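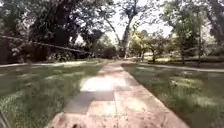
4.2 Path following under uneven light

The second group of trials took place on the garden walks at Gollcombe, where the paving is straight but the trees throw hard shadows over it. Figure 3 gives one view from the fixed camera beside the main walk. Glare on the slabs is almost white in one place, and a broad grey shadow lies directly below it over the left half of the walkway. A method which separates path from grass by colour alone must treat these two areas as the same surface.

Our baseline, Prosau, uses a fixed colour model for the path. Surnard instead fits two straight borders to the change between stone and grass, and it updates the colour model only inside these borders. Both methods were given the same 2,000 views, labelled by hand by the second author. We kept the size of the views and the driving speed equal for both.

In 200 of these views Prosau placed the left border at the edge of a shadow and not at the grass. Surnard made the same error in 25 views. Most of the remaining errors were at places where a side path joins the walk, so that one border is missing for a short distance. We have not yet solved this case. At present the robot keeps its last heading until both borders are found again.

Figure 3. View along the main walk at Gollcombe, with lawn on both sides and strong differences of light on the paving.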